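Chapter 3
Keeping Farmland in Farming

The price of a field depends on what a buyer can do with it. When housing or warehouses are allowed nearby, the price rises past what a crop can pay back, and growers who rent are often the first to leave.

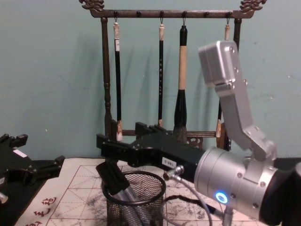
3.1 The Ornham Valley

Ornham County has 3782 acres of cropland, most of it on the flat ground between Coltley and the river. Vegetables and dry beans are the main crops. In the years before the county's land program began, several farms at the Coltley end were sold and divided into house lots. The ditches that served them were filled, and the fields downstream lost part of their water.

The county answered with a purchase program. It buys land outright from owners who want to sell, then leases it to growers for terms of 15 years. The first purchase was the Ojeda tract, 135 acres of bottomland that had been rented out a year at a time. Delia Furtună, who grew onions there, told the county board that she had never limed the soil on a one-year lease. Lime takes several seasons to pay for itself.

3.2 Buying Land and Buying Rights

A public agency can protect a field in two ways. It can buy the land itself, as Ornham did, or it can buy only the right to build on it. The second method is called a conservation easement. The owner keeps the land, may farm it or sell it, and is paid the difference between its value as building land and its value as farmland.

Easements cost less per acre, so a fixed budget covers more ground. They do not guarantee that the land will be farmed. The Parkgate easement, bought from Hollis Blackwood, kept houses off the hill, but a later owner let the fields go to brush.

Key terms in this chapter: conservation easement, development rights, lease term, tenure, zoning.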